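Ticket 913: Desktop tower shuts down a few seconds after power on
Opened by: Yuzuki Onishi
Queue: Clondby bench, hardware
Status: open, waiting on parts
Date: 24 May 2018

Reported problem: tower powers on, fans spin up, then it cuts out. No display, no beeps. Customer (Shibata, front office) says it ran fine until the office move in April. They need the files on the hard drive more than they need the computer.

Side panel off, tower laid flat on the bench. Processor and memory out. Photos attached.

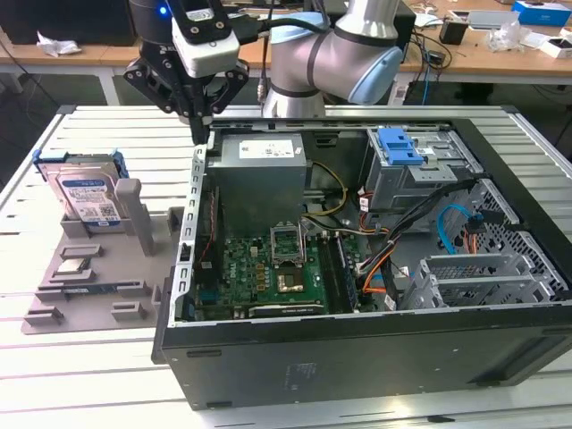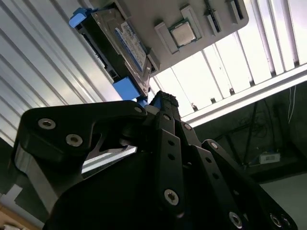
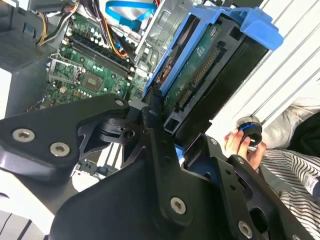 Log

Entry 1. Tried the power supply by itself with the tester from the Cirkix kit. All voltages in range. Left it on the tester for half an hour and it stayed up. Power supply ruled out for now.

Entry 2. Looked over the CPU socket with the magnifier. No bent contacts that I can find. Old paste had gone hard and flaky, cleaned off with alcohol. Capacitors on the board have flat tops, no leaks.

Entry 3. Memory tested in the spare machine. One stick passes. The other stops the test at 6 percent every time, in either slot. Marked it bad and put it in the scrap tray.

Entry 4. Hard drive connected to the bench PC as a second disk. It shows up and mounts. Copied the user folders to the Flulel share, 296 GB, took most of the afternoon. Checked the copy against the original, 548 files had path names too long for the copy tool. Copied those again from a shorter folder name and they went across. Drive health report shows no reallocated sectors.

Entry 5. Called Shibata to say the files are safe. They asked if the tower is worth fixing. Told them yes if it is only the memory, no if it is the board.

Entry 6. Put the processor back with new paste and started up with the good stick only, no drive. Got to the setup screen. Ran for 20 minutes, then shut down. Restarted right away and it shut down again sooner. CPU temperature in setup was climbing the whole time. Heatsink was not sitting level, one of the push pins does not lock. Probably got knocked in the move.

Next steps
- Order a set of heatsink push pins and one memory stick to match the good one.
- Keep the drive out until the machine has run a full day without cutting out. It goes back in its blue caddy.
- Run the memory test overnight with both sticks.
- Leave the copy on the Flulel share until Shibata confirms they can open their files.

Note for whoever picks this up: the screws for the side panel are in the bag taped to the panel. Please don't mix them with the drive screws, the threads are different.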